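Zulletti Dictionary Desk — Set-Up Guide
Section 4: Adding and Editing Entries

Reading time: 3 minutes
Last updated: Oct 13, 2020
Print this page | E-mail this page

This section explains how to open a headword list, write a new entry and submit it for review. Complete Section 3 (Accounts and Permissions) before you begin. Contributors with reading access only may view entries but may not save changes.

4.1 Opening a headword list

1. Sign in and select Lists from the main menu.
2. Choose the list assigned to you. New contributors are assigned the Bilholm list, which contains 425 headwords.
3. Select Check Out. The list is now locked to other editors until you return it.

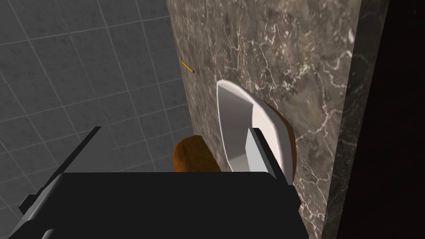

Simulated view with the gripper fingers apart.

Note: A list may be checked out by one editor at a time. If a list is shown in gray, apply to the desk supervisor for its release.

4.2 Writing an entry

1. Select a headword and then select New Sense.
2. Enter the part of speech. Do not leave this field blank, even for abbreviations.
3. Type the definition. A definition may not exceed 400 characters, including spaces.
4. Attach at least one dated quotation from the Lavoie citation file. Quotations from other sources must carry a full reference.
5. Add usage labels — regional, informal, dated — from the menu. Labels typed by hand are removed when the entry is saved.
6. Select Save Draft.

Caution: Do not define a word by means of another form of the same word unless that form has its own entry. The cross-reference check will reject the draft.
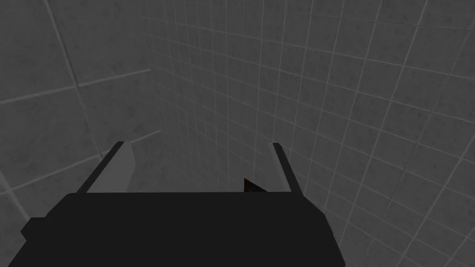
Where a headword has more than one sense, place the oldest sense first. The order may be changed later by dragging the sense number, but quotations do not move with it and must be attached again.

4.3 Submitting for review

1. Open the draft and select Run Checks.
2. Correct any item marked in red. Items marked in yellow are advisory.
3. Select Submit. The entry passes to the reviewing editor and can no longer be changed by the contributor.

Caution: Batches larger than 1,000 entries must be divided before submission. The Plallard import tool stops at that limit and does not report which entries were left out.

Questions on editorial style should be addressed to Tanner Zacharias, Reviewing Editor. Requests to reopen a submitted entry must give the headword and the sense number.

Print this page | E-mail this page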